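Desk Reset Project: progress report for August
Prepared by Eluned Gittins for Rostyslav Antoniuk, Makris Fund

Hello Rostyslav,

We've had a really good month, and I'm happy to tell you where your grant has gone so far. The shared tables on the Gastley floor are getting clearer all the time, and people have started tidying them without being asked (I counted that as a win all by itself!).

The idea is still the one in our application. Every shared table gets one cup for pens, pencils and small tools, and whatever has been left lying on the surface goes back into it at the end of a session. We've now set up 39 tables, with 14 left to do. Along the way we collected 591 pens and pencils from drawers, windowsills and the bottom of the Premen cabinets, tested every one on scrap paper, and threw out the dead ones.

Mesh cups have been the favorite by a mile. They're light, and you can see from your chair whether there's a pencil in there or only markers.

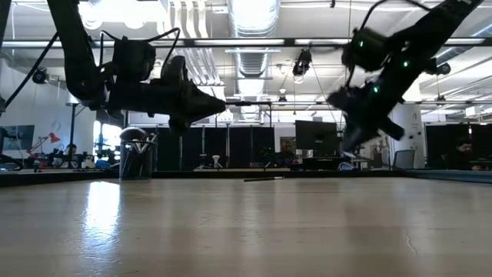
Why one cup per table and not a divided tray?
We tried both at the Fluslow tables in the spring, and the trays filled up with paper clips and receipts. People put pens back in a cup much faster, even when they're in the middle of something else.

The part that still needs work is the last pen. Most of the bundle makes it home, and then one or two get left out on the table because somebody plans to use them again in a minute. We're trying a 2-minute tidy at 4:30 p.m., and the early response has been lovely. The Premen team has even asked for a second one before lunch. 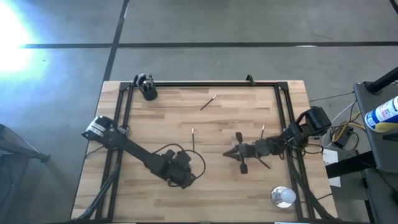 Pen cup near the corner of a shared table, with a pencil still out on the wood.

Next month we'll finish the remaining tables and replace the cups that tip over too easily. Spending is on budget, and I'll send the receipts separately. Come by and see it if you can!

Eluned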